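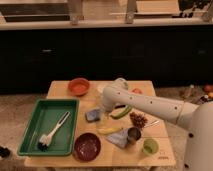
Green tray, dish brush, orange-red bowl.

Search the archive Enter keywords Go

Re: [vondside-ev] Hillclimb gearing, again
From: Constanza Tapia
Date: 19/03/2025

Fidel Arancibia wrote:
> I still say the single-speed car is the wrong tool for Godoy. It was
> flat out by the second marker last year and just sat there humming
> while Yetunde went by on the timing sheet in something with a gearbox
> and a hole in its exhaust. Can we please talk about a 2-speed unit
> before the entry closes? Jivirer will sell us one for 3,000.

Fidel,

We can talk about it. We talked about it last May too, and I have the emails, all of them, including the one in capitals.

The Jivirer box weighs more than our front subframe and wants its own oil cooler. Sebastián put it in the spreadsheet and the car came out slower to the first hairpin, where we were losing time already. I grant you it would be faster on the top straight. The top straight is very short and then there is a wall.

What I'd try first is the taller final drive from the old Disano car. Rupert Riedl has it under his bench and would like the bench back. We lose a little off the line, but with 833 Nm at the wheels the rear tires were only turning that into smoke, so I won't miss it much. It bolts straight in if you ignore the 2 studs that don't line up, and I plan to get those redrilled.

As for Yetunde, she beat us by braking later. I watched her do it. No gearbox on sale at any price will fix the way you approach the chapel corner – sorry, but you did copy the whole list.

If someone has the battery temperatures from the second run, please send them. The file I was given is a scan of a lunch receipt. Roughly half the pack was pulling back power by the top, I think, but I'd like numbers before I start blaming the cooling.

Entry form goes in with "direct drive" ticked unless I hear a better argument than humming.

Constanza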